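Kitchen tips from the gripper bench: small soft food

Notes from our kitchen sessions at Vikstead, typed up fast. We collect hand-held gripper demos for a robot policy, the food kind — berries, dried fruit, little round snacks. Most of what went wrong first month was kitchen stuff, not model stuff. So, tips.

Bowl first. Wide and shallow beats deep. Fingers need room to come in low, and a deep bowl makes you tip your wrist, which the policy then copies forever.

Shiny bowls are fine. We worried about glare on the glossy ones and trained with and without. 1170 demos on matte dishes only, 1415 with shiny and wavy rims mixed in. The mixed set did better on bowls it had never met. Matte only kept stalling at the rim.

Blueberries. Close slow, stop when it stops rolling. If you squeeze till it feels safe you've gone too far. Wash them and dry them well, wet skin slides off the pads.

Dried apricot — go for the edge, not the middle. Sticky ones hang on after you open. Wipe pads with a damp cloth every 4 tries, more if its warm in the room.

Strays on the counter: leave them in a few runs. Policy trained on tidy counters only gets confused by one loose berry. Same with the dish soap and the pots at the back, we stopped clearing all that in October and lost nothing.

Two grippers or one? Two is slower to learn. Pays off when the bowl slides. Keep the second one out to the side so it doesnt cross teh first. 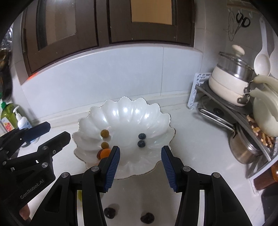 Raju wrote in to say the damp cloth never worked on their side, left the pads slick for the next two grabs, and a dry paper towel did the job. Also wanted to know if the mixed set still wins when the bowl is half full. Fair. Haven't run it, ours all had a handful of pieces at most.

Will try the paper towel Sunday. Nuts and crackers next, if the crumbs dont get in the joints.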